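El club de robótica de Vundmont enseña a doblar ropa a una máquina, y se va a la final regional

10 de diciembre de 2021

Secciones: Educación | Ciencia y tecnología | Barrio

Siete estudiantes, un garaje prestado y un montón de camisetas. El club de robótica del instituto Vundmont ya tiene plaza en la final regional del torneo Astero, categoría de manipulación doméstica, con un proyecto que llaman Denier —como la medida del grosor de los hilos, lo eligieron ellos—. La clasificación se confirmó ayer por la tarde, por correo, en plena clase de Lengua. Hubo gritos.

El reto de este año: ropa. Coger una prenda extendida, doblarla, dejarla en un montón. Suena fácil y no lo es. Un bloque de plástico tiene siempre la misma forma, una camiseta no. Se arruga, se engancha, se dobla por donde no toca, y si es oscura encima la cámara casi no distingue dónde acaba una manga y empieza el cuerpo.

El equipo empezó en agosto, antes de que abriera el instituto. Primera idea: programar cada doblez a mano, paso por paso. Dos semanas perdidas, según ellos mismos. Funcionaba con una camiseta concreta colocada de una manera concreta y con nada más. En cuanto alguien la movía un palmo, a empezar otra vez.

Segunda idea, la que se ha quedado: enseñar con ejemplos. Una persona lleva en la mano una pinza con cámara, hace la tarea como la haría en casa, y el sistema aprende de esas grabaciones. Luego el brazo del taller intenta repetirlo con una pinza del mismo tipo. Llevan grabadas 3.065 demostraciones entre todos. Camisas, pantalones, toallas, calcetines (los calcetines los dejaron, demasiado pequeños, quizá el año que viene).

«Al principio grabábamos todo en la mesa del taller y salía bien en la mesa del taller», cuenta Wekesa Owino, el profesor de Tecnología que lleva el club. «Lo llevamos a otra superficie y se perdía por completo. Así que les pedí que grabaran en casa. En la cama, en el sofá, donde se dobla la ropa de verdad.»

Y eso hicieron. Cada alumno se llevaba la pinza una noche por turnos, apuntada en una hoja pegada a la puerta del armario. Sábanas lisas, sábanas con dibujos, colchas, luz de lámpara, luz de ventana. Las estampadas son las que más guerra dan, dice el grupo: el programa ve una línea blanca en la tela de abajo y a veces la toma por un borde de la prenda. También las que más enseñan, por lo mismo. En la primera prueba sobre tela estampada el brazo acabó pellizcando la sábana tres veces seguidas y levantando media cama, o eso cuentan. Hay vídeo pero no lo quieren publicar.

La fase previa de Astero se hizo a distancia. Cada equipo tenía 90 segundos por prenda, con un árbitro conectado por videollamada que elegía sobre la marcha qué prenda y en qué posición. No se puede tocar nada una vez arranca el reloj. Vundmont dobló todas las suyas menos una, una sudadera con capucha que se quedó a medias. La capucha, siempre la capucha.

Los puntos se reparten entre tres apartados: que la prenda quede doblada, que quede recta y que no se arrastre la tela de debajo. En el tercero sacaron la mejor nota de su grupo. En el segundo flojearon, y es justo lo que quieren arreglar antes de la final.

Para eso están regrabando una parte del material. Las demostraciones viejas, las de agosto, tenían un defecto: cada uno agarraba la prenda por donde le parecía. Unos por la esquina, otros por el centro del borde, alguno por el cuello. El programa aprendía una mezcla y dudaba. Ahora hay norma, escrita en la pizarra en letras grandes: siempre por el borde, con una punta a cada lado de la tela, cerrar despacio y esperar un momento antes de levantar. Parece una tontería pero los dobleces salen mas rectos desde que la siguen todos.

Otra cosa que cambió fue la ropa. Empezaron con camisetas de colores vivos, las del propio club, naranjas. Demasiado fáciles. Wekesa Owino pidió prendas negras, todas las que hubiera por casa, y el rendimiento se hundió la primera semana. Ha ido subiendo. Siguen siendo lo peor que se le puede poner delante al brazo, eso no lo discute ninguno, y en la final van a caer seguro.
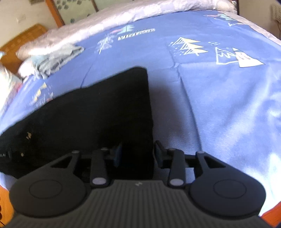

Wekesa Owino

Una prenda negra sobre una sábana azul con dibujos, entre ellos árboles y un cartelito que pone «VINTAGE»: de lo más difícil que hay en el repertorio, por las dos cosas a la vez. La pinza llega al borde de la tela con un dedo a cada lado, tal como manda la pizarra.

El taller de reparaciones Mfaume, a dos calles del instituto, les deja el garaje por las tardes y les ha mecanizado un par de piezas para la base del brazo. No cobra. A cambio el club le ha ordenado el almacén, que falta le hacía (palabras del dueño).

Dentro del club el trabajo está repartido, aunque al final hacen todos de todo. Dos se encargan del brazo y los motores, tres del programa y el entrenamiento, y los otros dos revisan las grabaciones una a una y tiran las malas. Este último es el puesto que menos gusta. Horas viendo dobladillos. Pero una grabación mala se nota, insisten: si a alguien se le escapa la tela y la vuelve a coger, el brazo aprende a soltarla y a volverla a coger.

El entrenamiento se lanza por la noche en el ordenador del aula de informatica y se mira por la mañana, antes de primera hora. Si ha salido mal, se cambia una cosa, solo una, y se vuelve a lanzar. La regla es del profesor y le ha costado imponerla. «Querían cambiar cinco cosas cada vez. Luego mejoraba y no sabían por qué», dice.

La final será presencial. Habrá prendas que los equipos no han visto nunca, y una superficie sorpresa que la organización no revela hasta esa misma mañana. En el club hay apuestas: la mayoría dice manta de pelo. Por si acaso ya están grabando sobre mantas de pelo.

Falta por resolver el transporte. El brazo pesa lo suyo y no cabe en el maletero de nadie sin desmontarlo, y desmontarlo significa calibrar otra vez al llegar, con el tiempo justo. El instituto está mirando una furgoneta. Quien tenga una y quiera echar un cable puede dejar aviso en conserjería, a la atención del club.

También se recoge ropa para las pruebas. Limpia, de adulto, mejor oscura, con o sin botones. Nada de calcetines. Se devuelve después de la final si se deja el nombre apuntado en la bolsa, y lo que no se reclame va al ropero del barrio.

Ensayo abierto al público la semana próxima en el garaje de Mfaume, a partir de las seis. Entrada libre, aforo pequeño. Se ruega no hablarle al brazo mientras dobla: no oye, pero los que lo manejan sí y se ponen nerviosos.

Más en Educación: El instituto Vundmont amplía el horario de biblioteca | Abierto el plazo para los talleres de tarde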